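About Us

Wukitz is a small company that looks for the reasons robot arms drop things, squeeze things too hard, reach for things that have moved, or stop halfway through a job. We love this work! Most of us came to it from building robots, and somewhere along the way we noticed that the afternoons we enjoyed most were the ones when something had gone wrong.

How we got started

Bogumił Górecki and Ewurabena Appiah were working on a kitchen-helper project called Clastent when an arm let go of a mug in mid-turn. The logs said the grip was fine. The video said otherwise (there was coffee in the mug, too). The two of them spent the next three weeks on that one drop, and found that the gripper was reporting "closed" as soon as its fingers stopped moving, whether they had stopped on the mug or on each other's pads. One line of code, three weeks, and a very stained rug. By the end of it they had a shared notebook full of questions about other faults, and that notebook became the company.

We are five people now. Bogumił and Ewurabena still run the fault work. Bohdana Zhuravel builds our simulated rooms, Jovita Xolalpa writes the reports, and Washington Dantas handles safety reviews and is the person you'll get if you call us.

What we do

A customer sends us a failure. Sometimes it's a neat folder of logs, sometimes it's a phone video and a very tired email. We rebuild the situation in simulation, run it over and over with small changes, and keep going until we can make the fault happen on purpose. Once it happens on purpose, it can be fixed.

Homes are our favorite places to work on. Factories are tidy and the parts all look alike. In a home there's stone that reflects, there are counters at different heights, and there are bowls, cups and vases in every shape you can think of - each one a new way to be wrong!

The stepped counter fault

People ask about this one a lot, so it gets its own section. Last year a customer, Valdovinos, had an arm that set things down beautifully on one part of a marble counter and came down much too hard on another. Nobody was hurt, but a vase was cracked, and with someone's hand under it that would have been a much worse day. They turned the arm off and called us the same afternoon, and we'd like to thank them again for doing that before trying anything else.

Bohdana rebuilt the counter, and we ran 3,000 placements on it. The arm came down too hard in 186 of them, and every one of those was close to the seam where the counter changes height. The planner was taking one height reading for the whole surface and trusting it right to the edge. On the raised side it thought it still had room to lower the object, so it kept pushing.

That was the first half. The second half was worse, in a way that Ewurabena still gets excited about. The arm had a force limit that should have caught the mistake, and somebody had switched it off during an earlier test and left it off. The setting was buried in a startup file, and nothing on the operator's screen showed it. Two faults were lined up, and either one alone would probably have gone unnoticed for months.

The fix went in as two changes: a fresh height reading before every placement, and a force limit that turns itself back on at each start. Then we ran another 2,069 placements, most of them right along the seam, and had no hard landings. We still use marble kitchens to try new grippers and new code.

Two views from our simulated marble counters:
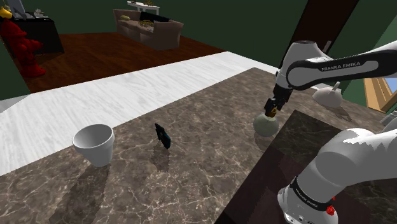
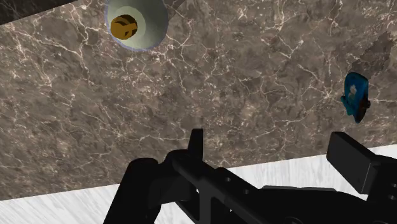 Our safety rules

We have a few rules we won't bend on, whoever the customer is. If a fault could hurt a person, the real arm stays off until we can explain it. We don't close a case with "could not reproduce" - it stays open, and Washington brings it up every month until we're all sick of hearing about it. We tell you about our own mistakes, too. In May we sent Akier a report with the wrong speed limit in one table. Jovita caught it on a second read, called them that morning, and now every table gets checked by someone who didn't write it.

Working with us

We take on cases from companies, schools and research groups of any size. Please don't clean up your logs before you send them! The messy parts are usually where we find the answer. Tell us what the arm was supposed to do, what it did, and whether it's switched off right now. Washington reads everything that comes in and will write back with questions, probably quite a few of them.

Page last updated 2020-05-29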